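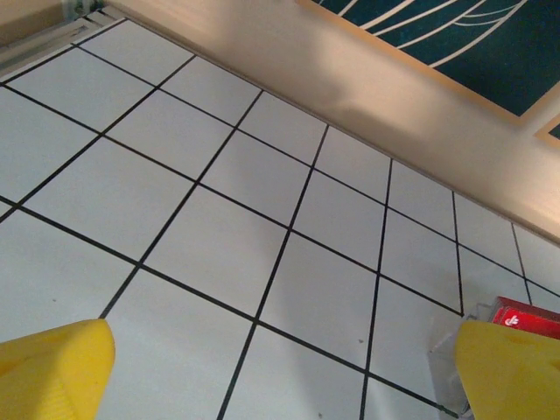
Women's Hoops > Recruiting > Commitments & Transfers

baselinebev
Our point guard is staying home! She picked Gerkurberg over Drenard this morning, and I've been grinning through two meetings. 1,219 career points, and she still has her senior season to play!!

pressbreak_22
Great kid, but I'm not sold on the fit. Gerkurberg walks it up every trip. Drenard runs, and she's at her best running.

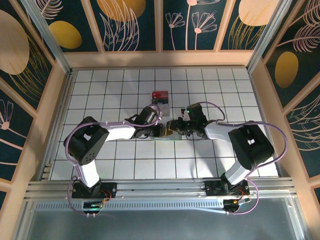

Both arms on the small box

baselinebev
They walked it up because they had no guard! She had 452 assists going into the playoffs -- somebody over there can count.

oldgymrat
Was at the sectional against Grovus. More than 600 people in that little gym, and she brought it up against the press all night like it was a shootaround. I loved every minute of it.

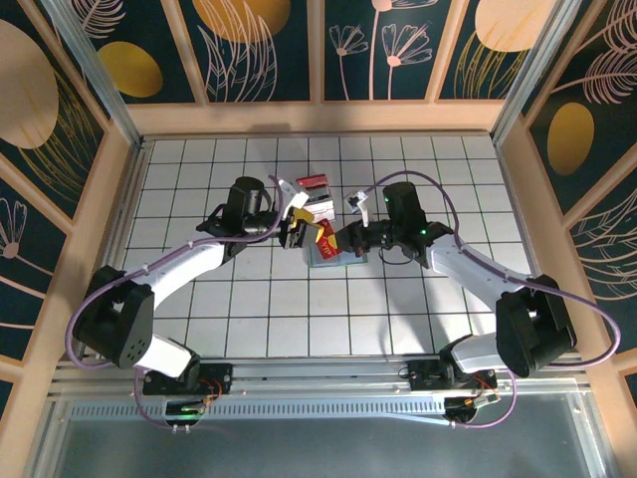
Yellow piece in the left gripper

pressbreak_22
Grovus pressed with two sophomores, so let's not get carried away. Her left hand still needs work, and college guards will sit on the right.

oldgymrat
Fair on the left hand. Disagree on Grovus, they were quick.

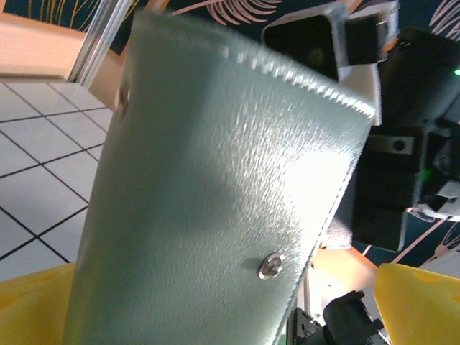

Green pouch, snap front

zonebuster
Does anyone know if she's playing the Shakya summer league again? I'd drive the 95 miles for that.

baselinebev
She is! Signing isn't until the fall, so there's plenty of time to argue about her left hand -- see you all at Shakya.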